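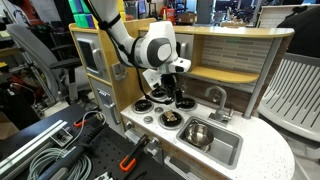

Neues vom Wasser: Was sich in Giltau ab August ändert

Liebe Nachbarinnen und Nachbarn,

viele von Ihnen haben den Brief der Stadtwerke Vedau schon bekommen. Ab August wird unser Viertel aus dem zweiten Brunnen versorgt, und das Wasser von dort ist härter als das, an das wir gewöhnt sind. Betroffen sind alle 312 Wohnungen zwischen dem Lanzweg und der Schule. In den letzten Wochen bin ich im Treppenhaus mehrmals gefragt worden, ob man dieses Wasser noch trinken darf. Ja, das darf man. Kalk ist für die Gesundheit nicht schlecht, er ist nur ärgerlich für die Geräte und für alles, was glänzen soll.

Ich selbst bin in einer Stadt aufgewachsen, in der das Wasser sehr weich war. Als ich nach Deutschland kam, habe ich den weißen Rand im Wasserkocher für Schmutz gehalten und den Kocher weggeworfen. Heute entkalke ich ihn mit Zitronensäure, immer kalt angerührt. Wenn man die Lösung stark erhitzt, kann sich ein neuer Belag bilden, der noch schwerer weggeht. Für die Kaffeemaschine nehmen Sie bitte das Mittel, das in der Anleitung steht.

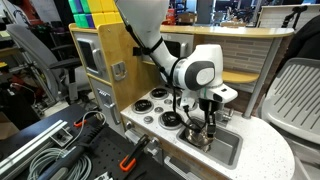 Am meisten sieht man hartes Wasser dort, wo es langsam trocknet. Tropfen auf Edelstahl hinterlassen matte Ringe, und nach einigen Wochen braucht man schon Kraft, um sie zu entfernen. Wer eine glänzende Metallschüssel im Spülbecken stehen hat wie hier, sollte sie nach dem Abwasch gleich mit einem weichen Tuch abtrocknen, und das Becken auch. Am Wasserhahn sammelt sich der Kalk gerne unten am Auslauf. Den Strahlregler kann man meistens mit der Hand abschrauben und über Nacht in Essigwasser legen. Bei verchromten Teilen bitte kürzer, und danach gut abspülen.

Ein Wort zu den Spülmaschinen. Viele Geräte haben eine Einstellung für die Wasserhärte, die nach dem Einbau nie wieder verändert wurde. In unserem Haus stand sie in den meisten Küchen noch auf Stufe 2, nach der Umstellung soll sie auf 5 stehen. Man braucht dann etwas mehr Salz. Die Tabs allein reichen bei dieser Härte oft nicht aus, auch wenn es auf der Packung anders klingt.

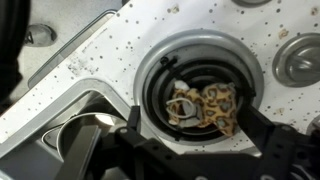 Bei Arbeitsplatten kommt es auf das Material an. Marmor und andere kalkhaltige Steine vertragen keine Säure, also weder Essig noch Zitrone, und auch nicht »nur ein bisschen«. Gesprenkelte Platten haben den Ruf, dass sie alles verstecken, und bei den dunklen Pünktchen auf weißem Grund stimmt das zum Teil. Bräunliche Flecken verraten sich trotzdem, wenn man einmal aus der Nähe schaut. Ich probiere zuerst warmes Wasser mit Spülmittel, dann eine Paste aus Natron, und beides zuerst an einer Stelle, die man nicht sieht.

Zum Schluss noch das Praktische. Im Hof Dorico gibt es wieder die Regentonnen, zusammen fassen sie 2.000 Liter. Das Regenwasser ist weich und für die Balkonpflanzen viel besser als das Wasser aus der Leitung, besonders für Hortensien und Azaleen. Bitte bringen Sie eine eigene Gießkanne mit und machen Sie den Deckel danach wieder zu, wegen der Mücken. Teststreifen für die Wasserhärte liegen bei mir im Büro, ein Streifen pro Haushalt.

Mit herzlichen Grüßen
Salamatu Chukwu
Nachbarschaftsbüro Giltau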